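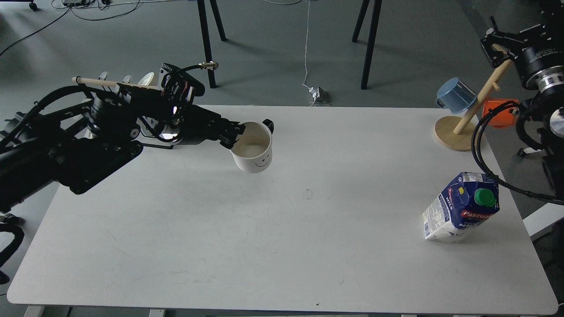 Sterville minimum wage going up in October, place your bets on coffee prices

birkine_bob
So the city is adding 15 percent to the wage floor. My landlord congratulated me before my boss did. Has anyone seen numbers on whether this eats itself in rent?

tallow
It eats some of itself. Labor is maybe a third of what a diner spends. Raise that third by 15 percent and the menu goes up by 5, if the owner passes on every penny. You're still ahead unless you live on pancakes.

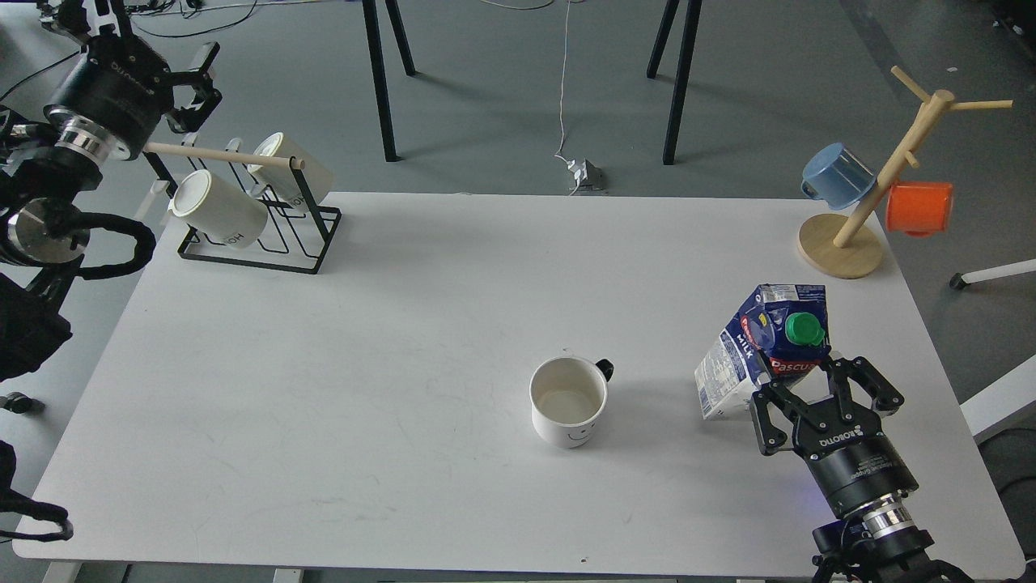 And that assumes everybody on staff was at the minimum to begin with. The cook wasn't.

Vekgate Mike
Spoken like a man who has never met an owner. Mine raised prices 8 percent the week it was announced. The raise hasn't even started.

tallow
Then he could have charged that last year and didn't. That's him, not the wage.

Vekgate Mike
Great comfort to me at the register.

qiu_reader
Henrik Rieger had a column on this in the Birkine paper. He looked at 819 restaurants after the last increase and found prices went up a little and hours got trimmed a little. Very exciting stuff.

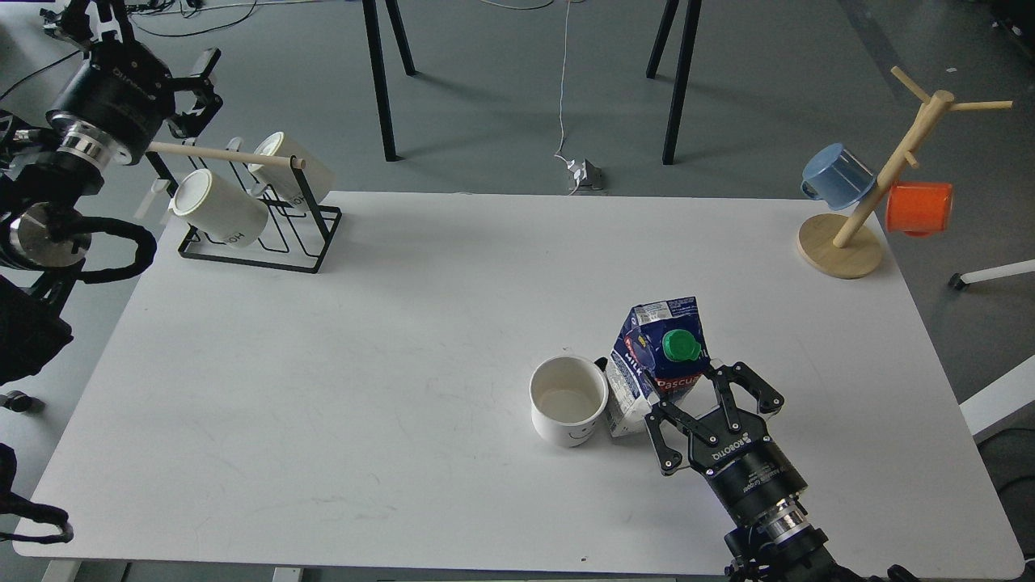 He also said rents moved more than food did, but he wouldn't blame wages for it, as Sterville had permitted almost no apartments for years.

birkine_bob
So my landlord wins either way. Good to have it in print.

Vekgate Mike
819 places that were still open, I assume? The ones that closed don't fill out surveys.

qiu_reader
Fair. He mentions that near the end, in a paragraph I skimmed.

tallow
For full time it comes to roughly 3000 a year more before tax.
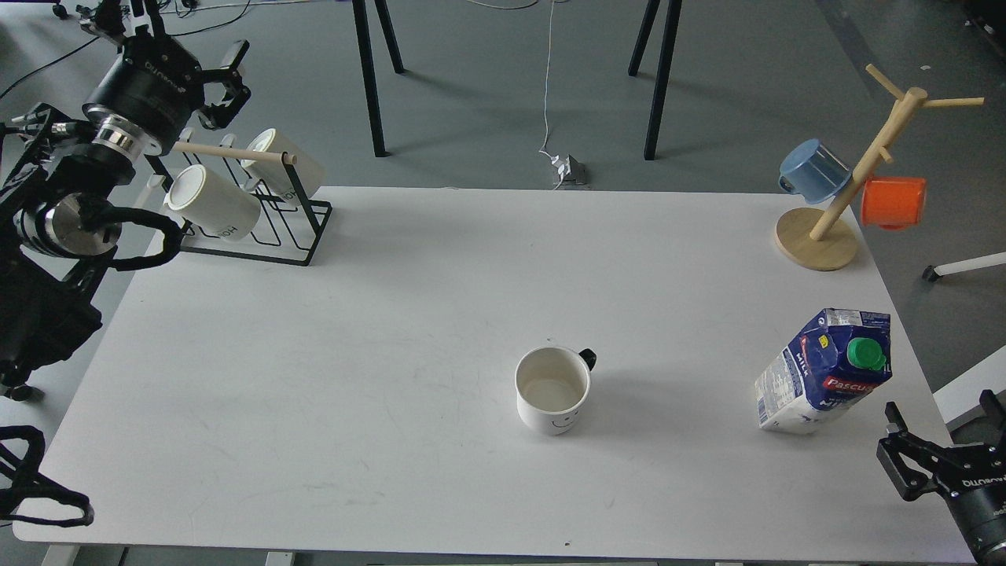
If rent takes half of it you still have the other half, and most people on that pay will spend it in town. Mike's boss will get some back.

Vekgate Mike
I'll let him know. He'll want to raise prices to celebrate.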